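Review: Viltis Fleet Ledger, lease management software for smaller aircraft lessors
2021-02-12

Viltis Fleet Ledger is a desktop and browser package intended for leasing companies that own or manage a modest number of commercial aircraft. It records lease terms, rent schedules, maintenance reserves and return conditions in a single database. This review covers the standard edition, which was assessed over 3 months by the equipment desk at Flimix.

Installation was carried out on the office server in Skurham and was completed within one working day. The supplier provides a template for importing existing records, and 3,545 lines of component data were transferred from spreadsheets. A small number of entries were rejected where the date format did not match. The error report identified each one by row, and the corrections were simple to make.

The lease register is the strongest part of the product. Each aircraft has its own page, on which the current lessee, the delivery date, the rent basis and the security deposit are set out clearly. Amendments are kept in order and earlier versions may be recalled at any time. Users who have previously worked from scanned side letters will find this a considerable improvement.

Maintenance reserves are handled well in most respects. Hours and cycles may be entered by hand or loaded from the operator's monthly return, and claims are checked against the balance held for the engine, airframe or landing gear concerned. The package does not deal comfortably with leases that change from fixed to hourly rent part of the way through the term. A workaround is given in the manual, although it requires a second lease record to be opened and the balances to be carried across.

Reporting is adequate. The standard set includes rent due, reserves held, insurance expiry and aircraft approaching return. Reports can be exported, but column widths are not kept, and any report longer than 300 rows is divided into separate files. The supplier has stated that this limit will be removed in the June release. 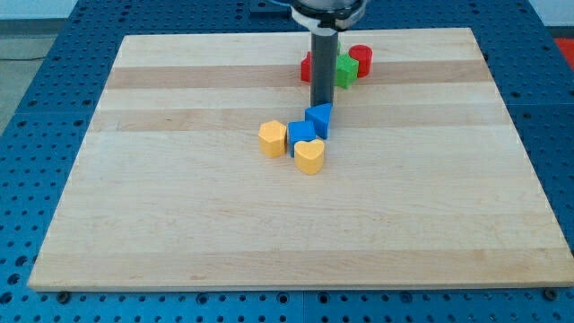

Maple board on a perforated blue worktable.

Support was provided by Joshi, the appointed reseller, by telephone and electronic mail. Replies were courteous and generally reached us on the same day. One query concerning currency conversion on deposits was passed to the developer and remained open for 6 days.

The licence is charged by the number of aircraft held on the register, with no separate fee for users. Aircraft which have been sold may be moved to an archive, where they remain readable and do not count towards the charge. Training is quoted separately – purchasers should ask for this figure before signing.

Ease of use: good
Lease register: very good
Maintenance reserves: good, with the reservation noted
Reporting: fair
Support: good

The standard edition is recommended for lessors whose leases follow a regular pattern. Companies with a large share of mixed rent agreements are advised to request a trial using their own records before placing an order.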